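Livcombe Community Rooms, Wosgate Road
Monthly inspection of furniture and floors, with comments
Date: 01/10/2026

1. Entrance mat: flat, no curled corners. OK
2. Fire door, main hall: closes fully by itself. OK
3. Corridor lights: one tube is flickering near the kitchen. REPLACE
4. Stacking chairs: 30 checked, 8 with a missing rubber foot. Taken out of use.
Comment: please do not put these chairs back. The metal leg scratches the floor and can slide when a person sits down. New feet are ordered from Villanueva.

5. First aid box: plasters low, eye wash in date. REFILL 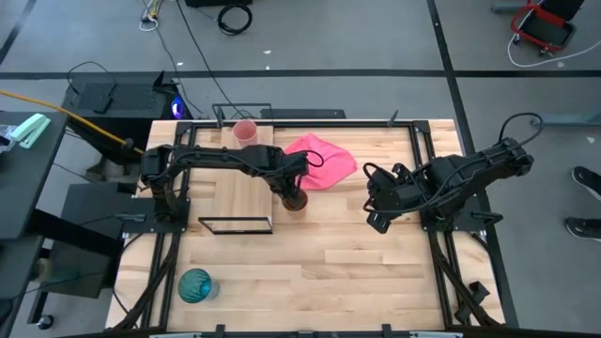 6. Wooden tables: check the top for splinters, lifted joints and sharp corners. Pass your hand slowly along each edge, with a glove. On a top made from joined planks, as with this one in cream, tan and brown, follow every joint with the fingers from one end to the other. If you feel a step, write it down also when it is very small. OK this month.
7. Table oil: keep the used cloths in the metal bin with lid. OK
8. Folding tables (Povville type): the lock on one leg is weak. REPAIR
9. Windows: the handle in the small room is loose again. I have tightened it, but the screw hole is worn and needs a longer screw.

Result: 9 points inspected. Next inspection is at the end of October.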